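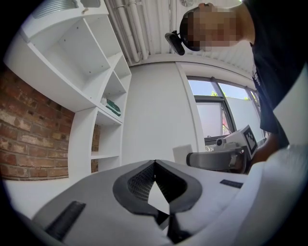 Os dois punhos de preensão do projeto Usis na oficina partilhada Redura, com câmara de cabeça.

Projeto Usis – relatório de progresso ao Fundo Wonell
4 de janeiro de 2023

Estado geral

Temos boas notícias! O segundo punho está montado e o par já trabalha em conjunto. Quando enviámos o relatório anterior, havia um único punho, uma caixa de peças soltas e muita vontade. Agora conseguimos pegar nos dois, pôr a câmara na cabeça e fazer uma tarefa de bancada do princípio ao fim, com as gravações todas alinhadas no tempo. Para um projeto feito ao serão, numa oficina onde se partilham as bancadas e as tomadas, é um avanço que nos deixou mesmo contentes.

O que está feito

A carcaça vai na terceira versão. A primeira era pesada demais para o pulso e a segunda tinha uma folga irritante junto ao gatilho, que só se notava depois de alguns minutos de uso. A atual fecha bem, segura-se com conforto e abre com quatro parafusos, o que facilita muito a vida a quem tem de mexer nos cabos.

Os dedos curvos também mudaram. Passámos a usar ponta escura arredondada, que agarra caixas pequenas com muito mais segurança do que a ponta direita do primeiro protótipo. Ainda escorrega em objetos muito lisos, sobretudo quando são pegados de lado, e estamos a experimentar outra forma de ponta para esses casos.

Os marcadores quadrados a preto e branco foram talvez a parte mais divertida. Preparámos um lote de 12, em vários tamanhos, e experimentámo-los em posições diferentes até encontrar uma que a câmara de cabeça apanha quase sempre. O marcador fica ao alto e ligeiramente rodado, preso à carcaça branca, mesmo ao lado da câmara cilíndrica. Com a luz forte do dia a leitura falha de vez em quando – as superfícies claras ficam queimadas na imagem – e por isso baixámos a exposição. Melhorou bastante, mas à tarde ainda perdemos o marcador em alguns movimentos rápidos.

Gravámos até agora 64 demonstrações completas com as duas mãos. São tarefas simples: pegar numa caixa, passá-la de uma mão para a outra, pousá-la, arrumá-la numa prateleira. A estante branca da oficina tem sido ótima para isto, com compartimentos de alturas e larguras diferentes. Nos mais estreitos os punhos batem nas divisórias, e foi assim que descobrimos que a carcaça ainda pode emagrecer um pouco dos lados.

O braço Stanciu

O braço de secretária que batizámos de Stanciu continua a ser o destino de tudo isto. Já aceita os mesmos dedos dos punhos, com um adaptador que desenhámos em dezembro. Repetiu sozinho a tarefa de pegar e pousar, devagar e com a caixa sempre no mesmo sítio. Quando a mudamos de lugar, falha mais do que acerta. É o resultado que esperávamos nesta fase, e ver o braço fazer o gesto que tínhamos feito à mão na véspera foi uma alegria enorme (houve palmas na oficina).

Despesas

Gastámos até à data 3.630 euros, sobretudo em câmaras, motores e material para as carcaças. Falta pagar uma bateria de reserva e a quota de utilização da Redura para o próximo período. Não pedimos reforço de verba. As faturas seguem em ficheiro separado, pela ordem em que aparecem na folha de cálculo.

Problemas em aberto

O cabo do segundo punho solta-se quando se roda o pulso todo para fora. Já trocámos a ficha uma vez e vamos agora prender o cabo por dentro da carcaça.

A sincronização entre as câmaras aguenta bem as gravações curtas, mas nas mais longas aparece um desvio que temos de corrigir à mão no computador. É trabalho aborrecido, e gostávamos muito de o automatizar antes de gravar mais.

A câmara de cabeça descai ao fim de algum tempo. A fita está boa; o braço de fixação é que precisa de um aperto melhor.

Próximos passos

Reservámos a bancada para mais 12 semanas. Na primeira parte queremos fechar o problema do cabo e a nova forma dos dedos. Depois voltamos às gravações, com objetos mais variados e com a caixa em posições diferentes, para dar ao Stanciu exemplos que o obriguem a procurar.

Em abril contamos fazer uma sessão aberta na Redura, com os punhos disponíveis para quem quiser experimentar. O Fundo Wonell está desde já convidado – venham com tempo, que há sempre fila para pegar nos punhos!

Os desenhos da carcaça, versão três, já estão na pasta partilhada. Os do adaptador seguem assim que acertarmos as cotas do furo central.

A equipa do projeto Usis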